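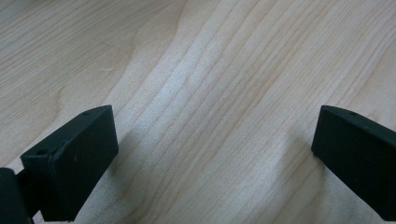

Pale wood grain, with the light across the middle.

Rekville Bird Club
Minutes of the winter meeting, 22/02/2024

The meeting got going a little after its time, as the coffee was still coming through and there was a good deal of talk by the urn about a shrike on the Hokberg road. The minutes of the last meeting were read and approved with one correction: the owl evening was at the old quarry and not at the creek, as those who stood in the quarry in the sleet were quick to remember.

Money
The club has $1659 in the bank. The one large bill since fall was for seed, and we have moved to Roltar's mixed bag, which costs a bit more but has fewer of the red grains that the birds kick out all over the ground. Dues stay the same for another year, and everyone seemed happy to leave it at that.

Feeders
The feeders behind the library have done nicely through the cold spell, and we heard with pleasure that the siskins came back in January and stayed. The tall feeder leans badly and the squirrels have learned to use the lean. It was agreed to reset the post once the ground softens, and to put a proper baffle on it this time (the coffee can will be retired with thanks). Up to $50 may be spent on this without coming back to a meeting. Whoever fills the feeders is asked to scrub them first with hot water and let them dry right through, even if it means leaving them down overnight.

Nest boxes
We then had a long and very friendly discussion about bluebirds. The line along the Pan trail did well last spring until the house sparrows found it, and some members would like to move the lower boxes up the hill, farther from the barns. Others felt the birds know that line by now and ought to be given one more season. 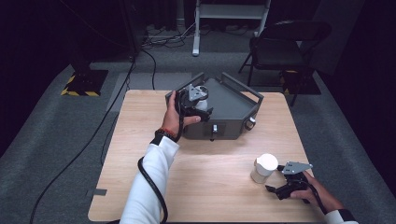

Petrică Moldovan said that he would sooner see the boxes moved now, before the males start looking them over, and that a pair who lose a nest to sparrows in May have lost the better part of their year. He added that he had watched the bottom box most mornings last spring and would be glad never to watch it again. After this the feeling in the room came around, and it was agreed to move the two lowest boxes and leave the rest where they are. Old nests are to be cleared out on the same day, with gloves and dust masks, please.

Fall trip
Hokberg in September was the clear favorite for the hawk watch – it usually is! Last time 22 of us went up and parking was a misery, so we will share cars from the library and leave early enough to get the shady side of the lot. Lunch is bring your own, though there was a strong hint that the plum cake might be made again. 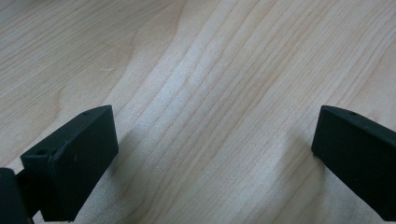

Anyone who has trouble with the steep part of the path should say so ahead of time, as the ranger will open the upper gate if she is asked a week or so before. Scopes may be borrowed from the club. The older one has a stiff focus wheel but is otherwise very good, and some of us still prefer it.

Other business
The sightings notebook at the library is nearly full and a new one will be bought. Members are kindly asked to write the place as well as the bird, since "big hawk, Tuesday side of the field" has defeated everyone who has tried to make sense of it.

A card was passed along the rows for signing and will go out with the next mail. The spring meeting will be called once the library has settled its hours, and notice will be pinned up by the front desk as usual.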